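Let the slow demos in

I've been teaching robots by remote control for long enough now that I have opinions about it, and my main one is that we're too proud of being fast. Every group I've visited has a leaderboard somewhere, on a whiteboard or in a spreadsheet, and the person at the top is always whoever got through the most demonstrations per shift. I was that person for a while! I was very pleased with myself.

Then Marilou Talavera sat down and watched my recordings one after another, which I don't recommend to anyone with an ego. We had 300 demos of the same chore: take a thing from a bowl, put it somewhere else, put it back. She stopped at 145 and asked me why the robot never looked unsure. I said because I wasn't unsure. And she said okay, so where is it going to learn what to do when it is?

I didn't have an answer. I'd been throwing away every run where I fumbled. A missed grasp, a bump against the rim, a second try from a different angle - all of it went in the trash, and what I kept was a highlight reel. Toivo Koskela, who taught me most of what I know about driving an arm, used to call that kind of data "wedding photos." Pretty, and no help at all with the marriage.

So we changed the rule. If you mess up and recover, you keep it. If you mess up and can't recover, you keep that too, in its own folder. We ended up with 122 recovery runs by the end of December and I'll take those over the rest of the pile any day (Gun-woo Um disagrees with me, loudly, and he's welcome to write his own essay).

His argument is that sloppy teaching makes a sloppy robot. Fair enough, and I've seen it happen. If you always wiggle before you close your fingers, the robot will pick up the wiggle and you'll be stuck with it. But a nervous habit and a real correction are two different animals, and a person going through the recordings can usually tell them apart in a couple of seconds.

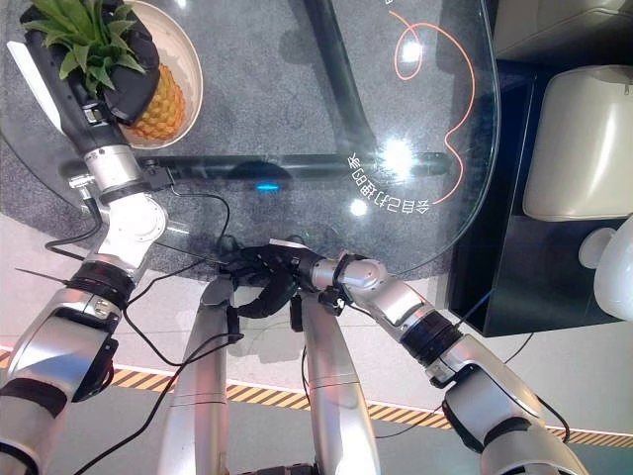
The other thing I'd fight for is awkward stuff. Blocks and cups are fine for your first week, but fruit is better. Fruit has weight in odd places and a surface that can't make up its mind, and you have to decide where to grab it every single time. Same with cables, which I hate, and which I now think everybody should have to practice on. You feel very clever driving two arms until one of them needs your full attention and the other one is just sort of hanging out there waiting for you.

I'd also cap the shifts. Two hours is my limit, and past that I'm recording my own boredom. Rawiri Quinlan can go longer, but he's younger and he takes his breaks when he's told to. If you run a teaching room, take down the leaderboard and put up a timer. And next time somebody drops something, please don't hit delete before they've had a chance to pick it up.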